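Two Hands on the Quilt

The spare bedroom has the best light in the house, so that is where most of the practice gets done. The bench in the garage is for building. A bed is for picking things up, because a quilted surface gives a little, and a fingertip that misses its target sinks in and comes to no harm.

The project is called Fakir, and it began at the Ullthorpe shared workshop as an arm kit with a motor that hummed and not much else. It now has shoulders, elbows and a frame of its own back in the garage, and what it needs is lessons. Those come from hand-held grippers, worked in pairs by whoever has a free afternoon. You squeeze, the jaws close, and the recording goes off to Worninon, the home-brewed software that tries to turn all that squeezing into motion.

I love this part! Wiring is satisfying, but watching somebody learn to hold a pair of glasses by the bridge without smearing the lenses is pure joy (it took me 3 evenings, and I own glasses).
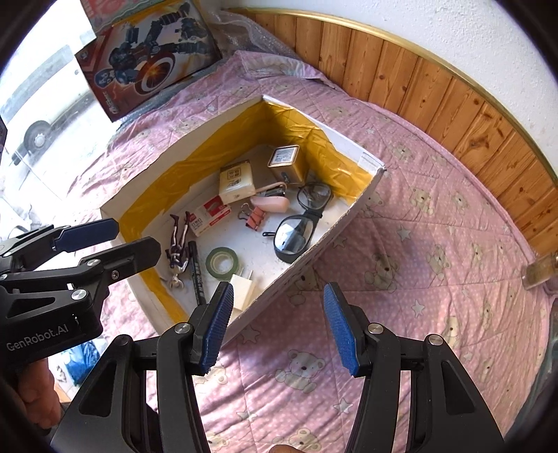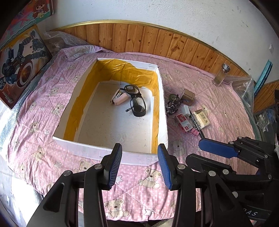
Grippers at work around the tape-lined box. The black-framed glasses are inside it in both pictures.

The box game has simple rules. Things go in, things come out, and you use both hands whenever one would be clumsy. Small flat packages are the hardest, since a wide pad wants to push them along the floor of the box. Binder clips are a delight once you learn to go for the body and leave the wire handles alone.

Our log stood at 3,810 picks in October, and the arm itself has begun to copy the easier ones. It still drops tape rolls. We swapped the finger pads on the Fakir frame for softer ones from Cusorora, which helped with cartons and did nothing whatever for tape.

Next on the list is a better wrist. The current one has 2 joints where it wants one more, and the new brackets are already cut and waiting in a coffee can on the garage shelf.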